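Is a magnetised screwdriver worth paying extra for?

Posted by Dalia Kivi, 20th November

I'm putting together a flat-pack wardrobe for my mum in Codidham before December and the shop tried to sell me a Bendier driver set with "permanently magnetised tips". It costs a good deal more than the plain set next to it. The man said I'd save hours. I have my doubts, as he also said the plain ones would round off every screw in the house. Does the magnet do anything useful, or is it there to bump up the price? And does it wear off?

poledo348

Get the magnetic ones, you won't regret it. I've dropped so many screws down the back of things. Mine are years old and still fine.

Lūse

I wouldn't pay for it. "Permanently" is doing a lot of work on that packet. Any steel tip can pick up a bit of magnetism and any steel tip can lose it again, from knocks mostly, or from getting very hot. I've had two "permanent" sets and one of them wouldn't lift a drawing pin by the second winter.

If you want a magnetic tip, buy the plain set and stroke the end of the shaft along a strong magnet, always in the same direction. I do it 15 times and stop. There are little blocks sold for the job with one hole to magnetise and one to undo it, and they cost next to nothing. Whether the tip holds it for a month or a year depends on the steel, and I don't believe anyone who gives you a figure.

It won't help with brass screws, or most stainless ones. Check what came with the wardrobe before you spend anything.

As for rounding off the heads, that's a matter of size. A tip that fits snugly won't slip much, magnet or no magnet, and one that's too small will chew up the slot however much you paid. Take one of the screws to the shop and try it against the tip. If they won't let you, go somewhere else.
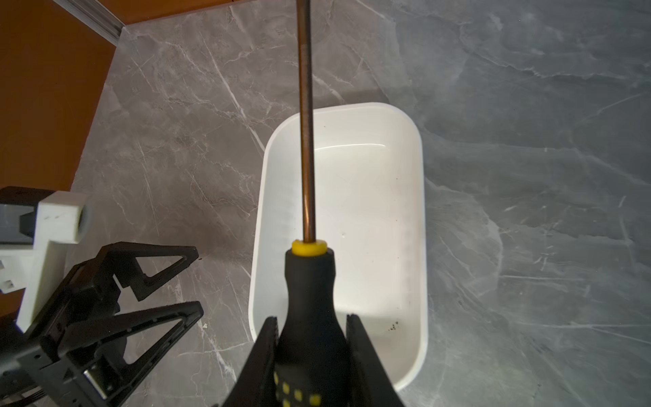 I'd also look at the handle before the tip. You'll be turning it all afternoon, and a thin hard one will give you a blister well before you start caring about magnets.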